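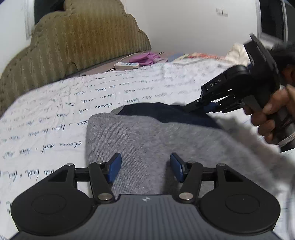 About Clumska

Clumska is a laundry and folding service for households. We wash, dry, fold and return everyday clothes and bed linen, and we take on knitwear that people would sooner not put through their own machine. We have been open for seven years and we do all the work ourselves.

The business was started by Veikko Pelkonen, who had run the linen room at a hotel called the Monel. When the hotel closed he bought two of its washers and its steam press and rented a unit behind the Bartoš bakery. Irja Peltonen joined the following May to look after the knitwear. She now runs the folding side and trains everyone who works on it.

What we do

Most of our orders are weekly bags. A bag comes in by 9 a.m., is sorted by fabric and color, and goes back the next working day. Shirts can be hung or folded. Sheets are folded flat unless you ask for them to be rolled. Socks are paired, and singles go in a small paper envelope at the top of the bag.

We also do home visits. One of our folders comes to the house and works through whatever is there: a full closet, a child's dresser, the pile on the chair. The work is done on the bed in most homes. A made bed with a clean sheet over it gives more space than a kitchen table, and a long sweater can be laid out at full length. 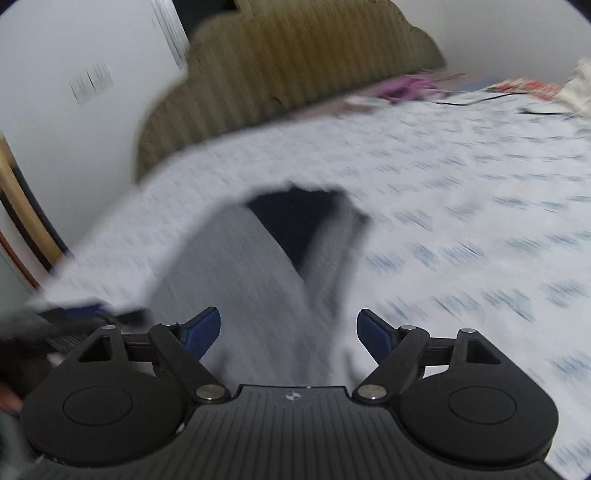
Gray fabric on a printed sheet.

How we fold a sweater

Irja's method is the one we use for all knits. The sweater is laid flat and the body is smoothed from the middle outward. The sleeves are opened out to the sides first, so that any twist at the shoulder can be found and straightened. Then each side is folded in with its sleeve laid down the back, and the hem is brought up to the neck in two folds. Nothing is pulled. Heavy knits are folded once less.

Sweaters with decoration need more care. Small knitted figures, raised stitching and loose threads catch on each other and on zippers, so these are turned so that the front faces in, with a sheet of tissue between the layers.
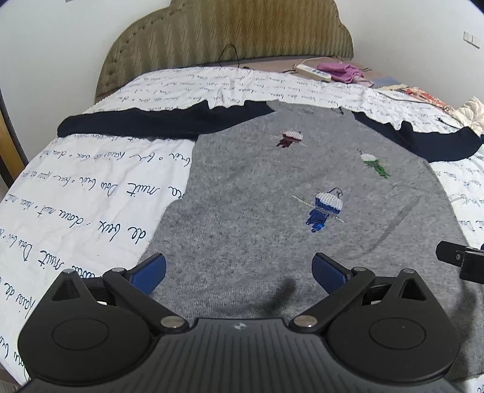

We do not hang knits, even on padded hangers, and we will tell you so if you ask for it. Shoulders stretch, and they don't go back.

Where we work

Our unit has 270 square feet of folding table and shelving, and last year we returned 1,359 bags. We keep 100 regular places on the weekly list. When the list is full we take names and call when a place opens up. Home visits are booked separately and there is usually room on a Friday.

Finished orders go out in cotton Zarkon bags, which we take back and wash with the next load.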